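Speaker notes: Why we keep the small stuff
Local history evening, Oct 16, 2021

Right, settle everyone down first. Wait for the tea people to sit. Say hello to the back row, who can never hear me (Sinan is on the microphone, wave at him if it goes funny).

Opening

Start with my gran's button tin. Don't bring it out yet! Just talk about it. Old toffee tin, dent in the lid, and when you shook it we all came running. I must have tipped it out on the carpet a hundred times as a child and I can still remember the big green coat button that was always my queen. I was never told where the green one came from, and by the time I thought to ask it was too late.

Pause. Then ask: hands up who had a button tin at home? Hands up who still has it? (At Tretis almost the whole room put a hand up, so leave time for chatter.)

What I did

Two winters ago I started asking people if I could hear about their small things. No silver, no paintings, none of the stuff that gets a line in the will. I wanted ticket stubs, hair slides, keys to houses that were sold years back. I thought I'd get a dozen replies and I got 290. My kitchen table vanished under the post. Aliki Fragkou helped me read them all and she cried at most of them, and she won't mind me saying so.

Story one, the key. Kornél Bodnár's letter. Read the bit about his father carrying the key to the old flat on his ring for the rest of his life, even after they changed the lock. Read it slowly. Don't do the voice.

Story two, the stubs. Dorottya's bus tickets, 400 of them, all from the same route, because that was the bus she was courting on. (Gets a laugh. Let them have it.)

Children's treasures

Slow down here, this is my favourite part. Grown-ups keep things for the memory, but children keep things because they're lovely right now. Shiny, red, shaped like a heart, that's reason enough. And where do they sort them? On the bed, always on the bed, because it's the biggest flat thing they own.

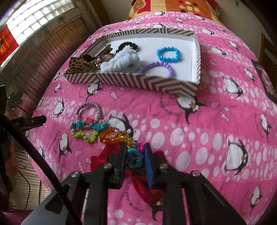 Beads and red satin on penguin bedding
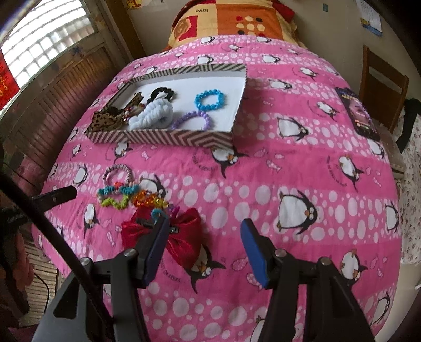
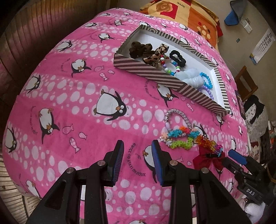 Ask them what they kept at seven. Give it a good minute and take three or four answers. If it goes quiet, tell them about my brother's jar of candle ends, or the conker he wouldn't throw out until it had gone to dust.

Then the serious point, and I do want to get this one across. When we clear a house we go through the big things first and we're tired by the time we reach the drawers. So the drawers go in the bin bag. I did it myself with my aunt's flat. One afternoon, five bags, done, and I've regretted it ever since. There was a little box of foreign coins in there that I only remembered in the car.

What you can do at home

Keep this bit quick, they'll be wanting the biscuits.

Pick one drawer. Only one, please, or you'll be sat on the floor until midnight.

Ask somebody older about one thing in it. Write down what they tell you in their own words, even if it wanders off. Especially if it wanders off!

Put the note in WITH the thing. Dénes Erdős wrote lovely notes for everything his mother left and put them all in a folder, and then the folder went to his sister and the things went to him. Soft pencil on plain paper is fine. No sticky tape, it goes brown and horrid.

You're allowed to let things go as well. Somebody always asks. Yes, you can. Take the story down first and then give the thing to a child who'll think it's treasure.

The Plullilach box

Mention the project. The Plullilach box goes round from house to house, each family adds one small thing and a page about it, and it comes back to us in December. Sign-up sheet is by the door. We've got room for 25 families this time, so don't be shy.

Last bit

NOW get the tin out. Shake it near the microphone (check with Sinan beforehand, last time it nearly took his ears off). Tip it out on the front table and invite people up for a rummage. The green one is in there somewhere. Must remember to count the chairs back in before we lock up, and thank Aliki for the cake.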